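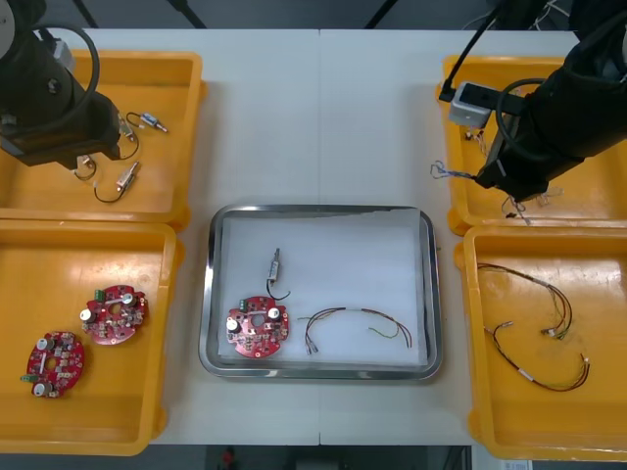

Speaker notes by the teaching pastor, Flormont Chapel
Session one of 2: Martha's kitchen and the one thing needed
Given 1/24/26

Text: Luke 10:38-42. Read it out loud before anything else. It is five verses, so read it slowly.

Opening. Most people in the room have heard this passage taught as "Mary good, Martha bad." Say so at the start. Ask them to put that aside for half an hour and listen to the text again.

Where we are in Luke. Jesus has set his face toward Jerusalem (9:51). He has sent out the seventy and they have come back. A lawyer has asked who his neighbor is, and Jesus has told him about the Samaritan. That story ends with "Go and do likewise." Then we come straight into Martha's house.

Stay on this for a minute. The Samaritan stopped and worked. He bandaged wounds, he walked while the other man rode, he paid the bill. Jesus praised him for it. So when we get to Martha, we can't say Jesus has something against work. Luke has put the two stories next to each other and we should read them together.

Verse 38. Martha welcomed him into her house. Give her credit. The disciples had been told in chapter 9 about a Samaritan village that would not receive him. Martha opens the door. Hospitality in that time cost real food and real hours, and there may have been a good number of people to feed. Luke doesn't tell us how many came in with him.

Verse 39. Mary sat at the Lord's feet and listened to his word. To sit at a teacher's feet was to be his student. Paul uses the same kind of language about his own training in Acts 22:3. Don't spend long here, but do make the cross-reference.

Verse 40. "But Martha was distracted with much serving." The Greek verb carries the sense of being pulled or dragged away. She wanted to be listening too, perhaps. The work drew her off. The word for serving is the ordinary word, the one we get "deacon" from, and it is used in good ways all over the New Testament.

Then look at what she says. "Lord, do you not care that my sister has left me to serve alone? Tell her then to help me." Pause after reading it.

Three things have gone wrong in that sentence. She doubts that he cares. She accuses her sister. And she tells the Lord what to say. She started by welcoming him and she ends by giving him orders. Most of us have made that trip in a single afternoon.

Illustration: the Roresach supper. Tell this one on myself. We hosted the regional gathering in February a few years ago, and I was in charge of the meal. I had planned on a turnout that matched our mailing, and 327 people came. I was angry by the time the soup went out. I prayed the blessing over the meal while making a list in my head of who had not shown up to set tables. I could not have told anyone afterward what the visiting speaker said. I was in the building the whole time. Keep this short, then move back to the text.

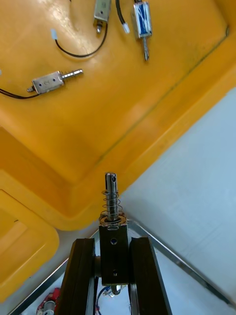

Flormont Chapel Teaching Notes | by the teaching pastor | Part B, after the break

Verse 41. "Martha, Martha." He says her name twice. Mention the other places in Scripture where a name is doubled: Abraham on the mountain, Moses at the bush, Samuel in the night, Saul on the road. It is a tender way to speak, and it is a serious one. Whoever hears their name twice is about to hear something they need.

"You are anxious and troubled about many things." He doesn't say she is lazy, or proud, or a bad sister. He names her state. She asked him whether he cared, and his answer shows that he had been watching her closely enough to know what was going on inside.

Ask the room: what are your many things? Give them a full minute of quiet. Don't fill it. People will be uncomfortable at first and that's fine.

Verse 42. "But one thing is necessary." There is a textual question here. Some manuscripts have "few things are needed, or only one." Mention it if somebody has a Bible with the footnote, otherwise leave it. Either reading brings us to the same place.

I have heard it said that he meant one dish would have been enough. Possibly he is playing on that, since he goes on to speak of a "portion," which can be a portion of food. Hold it loosely.

"Mary has chosen the good portion, which will not be taken away from her." Go to Psalm 16:5, "The Lord is my chosen portion and my cup." Then Psalm 119:57. The Levites were given no land, because the Lord was their portion. Mary has the same inheritance, sitting on the floor of a house in a village.

And it will not be taken away. Martha has asked Jesus to send Mary back to the kitchen, and he declines. Nothing on Martha's list could be promised in this way. The meal would be eaten. The dishes would be dirty again.

Caution for the application. Do not let anyone leave thinking they should quit the nursery rota. The church at Manalastas Road gets 589 meals a year out of a kitchen with a bad oven, and those meals are a gift to the people who eat them. What Jesus corrects in Martha is the anxiety, and the way it has turned her against her sister and against him. Service that comes from hearing him can be kept up for years.

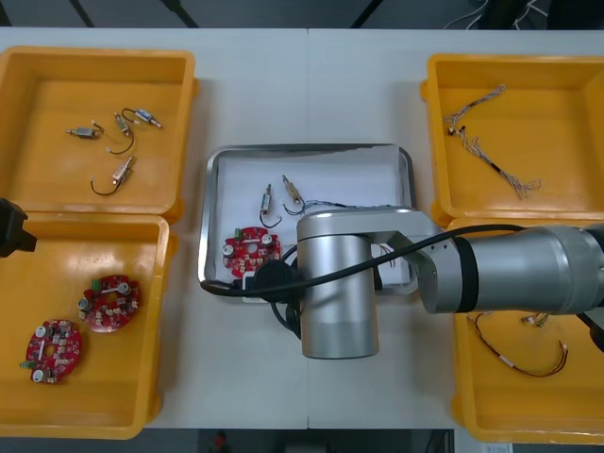
Also say something to the people who feel they are Mary by temperament. Liking quiet is not the same as listening. A person can sit still for an hour and attend to nothing except themselves. Luke says she listened to his word, and the word had just been "Go and do likewise."

What happens to Martha next. People forget she comes back. Turn to John 11. Her brother has died, and she is the one who goes out to meet Jesus on the road. She says, "Yes, Lord; I believe that you are the Christ, the Son of God, who is coming into the world." It is one of the great confessions in the Gospels and it comes from Martha.

Then John 12:2. "They gave a dinner for him there. Martha served." Same word. No complaint this time, and no one tells her to stop. Read that verse twice.

Application. Keep it to these:
Read or hear Scripture before the day's first task, even if it is only a few verses.
When you catch yourself counting who isn't helping, stop and pray before you say anything.
If you lead a team, ask them when they last sat through a whole service.

If time runs short, drop the Psalm 119 reference and the Levites. Don't drop John 12.

Housekeeping before the prayer. The Drendis hall roof fund stands at $3000. Envelopes are by the door. Session two covers Luke 11:1-13 on prayer, and people should read it ahead of time.

Close with Psalm 27:4, read together, then the Lord's Prayer.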